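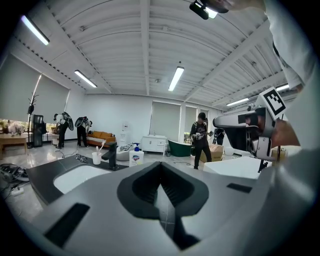 Ticket: left grip drops its pose for a second or so, then snaps back
Project: Vudanano two-hand grip set, shared workshop build
Status: open, getting there

Okay, so this one has been driving me up the wall since Sunday and I'm finally writing it down properly. The left grip records fine on its own, the right grip records fine on its own, and when I run the pair together the left one loses its position in the middle of a take and comes back somewhere else entirely (usually a hand's width too high, once practically in the ceiling). My first guess was the light. We've got fluorescent tubes overhead, gray blinds down over the windows and a glossy tile floor, and I figured the tracker was latching onto reflections and then getting confused when somebody walked past. Good theory! I was very proud of it for an evening.

What I'm running: two hand-held grips, square marker on top, printed at home. Tracking is the stock Vudanano script with my own settings file. Both grips log to the same mini PC through a Grosamix hub.

What I tried, in order:

Turned off half the tubes. Dropouts the same, maybe a touch worse, and everybody complained. Turned them back on.

Lowered the exposure and locked it so it couldn't drift. The picture got darker and noisier, no other change. I left it locked anyway, it seems like a sane thing to do.

Reprinted the marker on matte paper, in case the old one was shining. Nope. Looks nicer though.

Swapped left and right grips at the hub. Now THIS was interesting, because the dropouts moved to the right grip. So it follows the port and my poor left grip is innocent. I should have done this first, I know, I know.

Moved the bad port's cable to the next port over. Ran 11 takes and got 3 dropouts. Before that it was nearly every take, so better, still not good.

Checked the log. Each dropout lines up with a gap in the timestamps. Normal spacing holds steady, then there's a hole of 300 ms or more, then a burst of late frames all at once. The tracker sees the burst, decides the grip teleported, and there's your jump. I had the gap limit set to 1,000 ms in my settings file, so it never threw a warning. That was me, back in May, trying to shut up a different error.

Update, later the same night: took the hub out completely and plugged both grips straight into the mini PC. Clean takes one after another, no gaps in the log. Put the hub back, gaps came back on the second take. Put it on the longer power lead that came with the Rey supply instead of the little one I'd been using, and it behaved for a good while, then one gap.

So I think it's power, with the hub sagging when both grips stream at the same time. I haven't measured it yet, the meter is at home.

Still to do:
Measure the hub supply with both grips streaming
Put the gap limit back to something sensible
Tape down the cables on the floor, I keep catching them with my foot
Ask on the Muronau board if anyone runs two grips off this hub

Leaving this open. Direct connection is the workaround for now, so if you're recording before I get back to it, please skip the hub and use the two ports on the back of the PC.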